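The Small Comforts of a Well-Kept Washroom

I have been thinking about toilet paper a good deal this August, which is a thing that happens when you move your office into an old building and find yourself in charge of the supply closet. Before Irbridge I had never given the subject ten minutes of my life. Now I have opinions, and I am afraid I am going to share them.

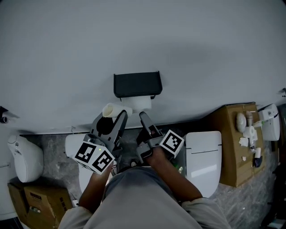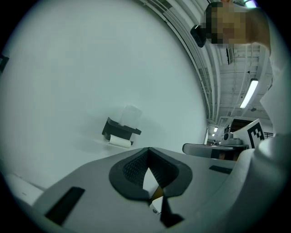

A black holder on a pale wall, with a white roll hanging below; in the second picture a frosted plastic cup stands on the top shelf.

The first thing I learned is that the holder matters nearly as much as the paper. At home most of us live with a little spring bar and think no more of it, but a shared washroom asks for something sturdier. I am fond of a flat top, because people come in with things in their hands - a phone, a set of keys, a cup - and they will put those things down somewhere, and I would much prefer it wasn't the floor.

Then there is the color. Teretti, the little shop where I buy most of our fittings, carries holders in white and in black, and I dithered between the 2 for longer than I care to admit. White disappears into the wall, and some people like that. Black is easy to find, and it looks handsome beside a fresh white roll.

The changing of the roll is where households and offices both come to grief. My own rule is to swap it while there is still a bit left, and to keep the old one on a shelf as a spare so it doesn't go to waste. Hang the new roll, give it a gentle turn to see that it runs freely, and tear off that first stuck-down sheet for whoever comes next (it's a small kindness, but I do notice it when I am the one who comes next!).

As for buying, I order Brindow rolls in cases of 40 and tuck them up high in the closet, well away from the mop bucket. I tried the Vainio ones in the spring and they were lovely and soft, but a touch too wide for our holders, and I spent a whole month nudging them back into line. Measure your holder before you order. I keep the width of ours penciled on the inside of the closet door, right under the light switch.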